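**July, before breakfast**

Woke at five and could not get back to sleep, so I started on the pantry list for the move to Flemness. The van is booked through Cloltby and they want everything boxed the night before. They quoted 702 for the whole job, stairs included. I said yes on the phone and then worried over it all morning.

Rain until noon. Walked down to the Brandão bakery in the wet and bought a loaf and 2 rolls. The price of the rolls has gone up again. Came back and did the kitchen things.
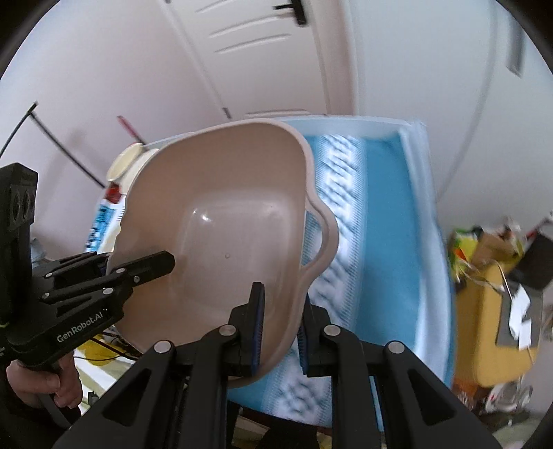
*The beige basin.*

I will keep it for the garden. The new place has a strip of dirt along the back wall and I want beans in it next year. The seed packets are from the last time I tried, so I don't expect much from them.

Called the electric company at one and was on hold for most of an hour. They need a meter reading on the last day and another form by mail. I wrote the account number inside the cover of this book so I can't lose it.
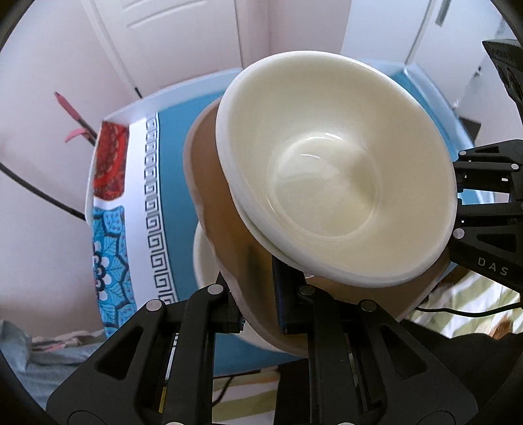 *250 words, to here*

The pink walls will have to be somebody else's problem. I meant to repaint for years. My back is sore from bending and I went to lie down at three with the radio on. There was a long program about canals. I slept through the middle of it.

Got up at 6 and fed Mirko, who has been hiding under the bed since the boxes came out. He ate half and went back under.

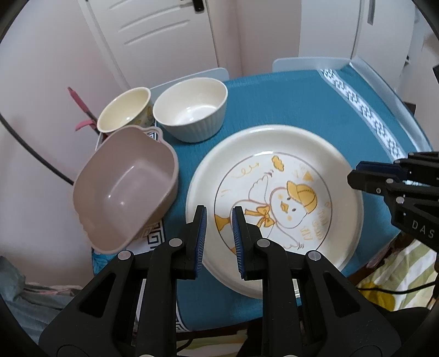

*Book 6*

Ate late, soup and one of the rolls. I am keeping the duck plate out until the end. Tomorrow the bookshelves, then the closet in the hall if there is time. Need more tape. Need to return the library books too, and ask about a card in Flemness.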